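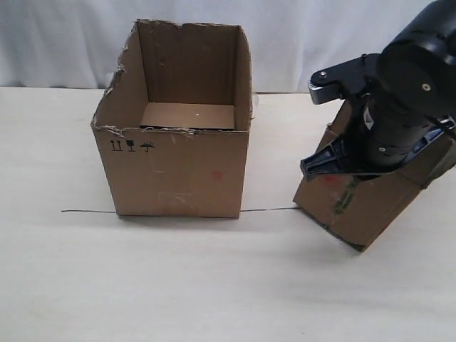

Do I need to recalibrate the wrist camera after changing the fingers on a Grarkon gripper?

Only if you loosen the camera mount. The fingers come off from the front, and the mount stays where it is. Check the closed position of the new fingers in the wrist view before the first run, and reset the fingertip offset in the controller.

Plosstead-grippers mailing list
Subject: Re: Fin fingers vs. flat pads on cardboard
Date: May 1, 2024

Hello all,

I'm answering the message quoted here in pieces. I had the same hardware on the bench last week, so most of this is fresh. We run an Ekström arm with the Grarkon gripper and the Gukelero controller, firmware from February. If you are on the older firmware, the force numbers won't mean the same thing and you should update first.

> We have been trying to get the Grarkon to take hold of open cartons
> by the rim. With the flat pads it holds well once it has the edge,
> but it misses the edge a lot. Has anyone here used the Ekström fin
> fingers for this?

I have. I did 20 tries with the flat pads and 20 with the fin fingers, same cartons, same table, same approach path. The fin fingers did better at getting onto the rim. The flat pads did better at keeping hold once the carton was in the air. I would call the fin fingers the better choice for tilting a carton or dragging it, and the flat pads the better choice if you have to carry it any distance.

The state of the rim matters more than I expected. On a clean cut edge I saw little difference between the two. On an edge where the flaps have been torn off, the flat pads tend to land on a loose strip of paper and close on that. The fins bend around it. They also pick up paper dust, so wipe them now and then.

> Does the finger need to be all the way down inside the box before
> you close? We are losing time on the descent.

No, and going deep caused us trouble. The wrist housing is wide, and on a tall carton it touches the far wall before the finger is anywhere near the bottom. We set the closing point a short way under the rim and left it there. If the carton is tilted you have more room on the high side, so come in from there.

Watch your cable. Ours loops out to the side of the housing, and on a deep entry it rubbed against the carton wall. A shorter loop would help, but then the wrist joint runs out of slack at the end of its travel. We ended up limiting the wrist rotation in the Gukelero settings.

> What about closing speed? The controller default looks fast to me.

It is too fast for cardboard. We ramp the close over 200 ms and the wall no longer gets pushed away before the second finger makes contact. Slower than that gained us nothing. The setting is under the gripper profile, not the motion profile, and it goes back to the default each time you load a new profile. That one cost me an afternoon.

> Last question. We have one fixed camera and the small wrist camera.
> Is the wrist camera worth using here, or does the gripper block
> everything useful?

It is worth using for the last part of the approach. The fingers do take up the bottom middle of the picture, but you can use that. When the tips line up with the edge of the box you are in the right place, and you don't need depth for it.

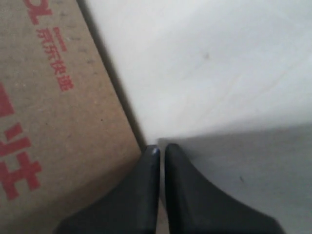

Wrist camera view, fingers next to the corner of a printed box.

Two things to know about that view. The dark line along the side of the box is the best feature to track, better than the box itself, and it holds up fine under soft light. The print on the box is a problem. Our edge finder kept locking onto the big red characters, and on a plain carton with no print it had no such trouble. I got around it by masking out strong red before running the edge step. It's crude, and it will fail on a box printed in black, so treat it as a stopgap.

Small print comes out blurry at this distance. If you were hoping to read labels with the wrist camera during the approach, I'd plan on using something else for that. I tried backing the arm off and taking a separate picture, and it adds a stop to every cycle.

The fixed camera is still what we use to find the cartons in the first place. A plain white backdrop helped a lot. A pale table under a white backdrop means nearly everything brown is a carton, and the detector has an easy time. I would not trust those numbers on a cluttered bench and I haven't tested it on one.

On accuracy: with both cameras together, the fingertip ends up within 4 mm of where we ask for it at the rim. With the fixed camera alone it was worse, and the misses were mostly toward the side of the box that the arm hides. I have not worked out whether that is the calibration or just the arm getting in the way.

> If you still have your gripper profile, could you post it?

I'll put it in the list's file area tonight. There are four profiles in there. Use the one marked rim-slow. The others are left over from tests on plastic bins and close much harder than you want. The fingertip offset in it is for the fin fingers, so change that if you go back to pads.

Some things I'd still like to hear about, if anyone has tried them:

Mixed fingers, meaning a fin on one side and a flat pad on the other. The mount allows it — I just don't know what the controller does with the uneven contact.

Any coating or sleeve for the fins that grips paper better. Rubber bands worked for a while and then rolled off.

A way to tell from the motor current whether both layers of a folded edge are in the grip or only one. I have logs with both cases in them and can share them, but I can't see a difference by eye.

I'm away from the bench until next week, so I can't run new tests before then, but I do read the list.

Regards

--
Plosstead-grippers: to leave the list, send a blank message with "unsubscribe" as the subject.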